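Notes of the Skodham visit meeting, 2021-02-06

Present: Tania Chowdhury (chair), Pranab Begum, Mitali Abeysekara, Lovisa Sjöberg, and me, Tanvir Bandara, scribbling as usual.

1. The Eser demonstration
We began with the kitchen demonstration, which most of us had come for. My own notes got a bit thin once the arms started — I was too busy watching!

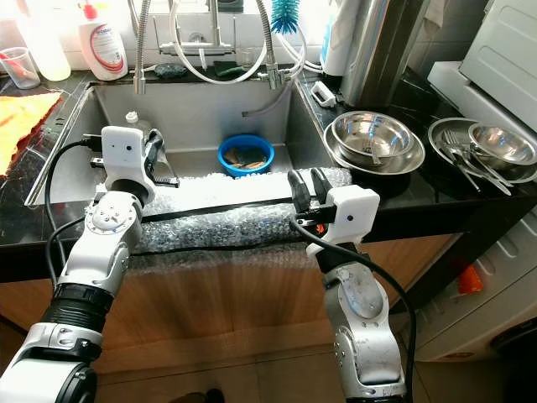
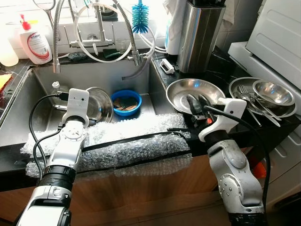
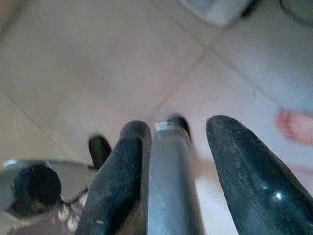
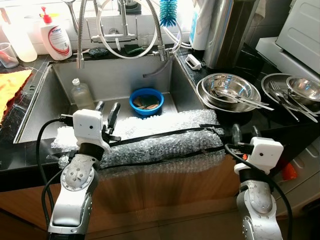

The two arms at the sink, with the third picture taken from the right wrist, looking down at the floor tiles.

Mitali liked the bubble wrap over the front of the sink and wants the same on our own worktop. Pranab asked about steel plates, which he thinks are harder to grip than china. Lovisa wasn't so sure, and they went back and forth for a good while (I stopped writing).

2. Our open day
Agreed to go ahead in the Wunau hall. It holds 80, but Tania would rather have two sittings of 40 so everyone gets a proper look. We have 38 names down already, lovely news. Hire is 165 pounds for the day and I'm to pay the deposit.

3. Any other business
Lovisa will ring Abreu about the parking. Pranab still has the spare key — please bring it next time.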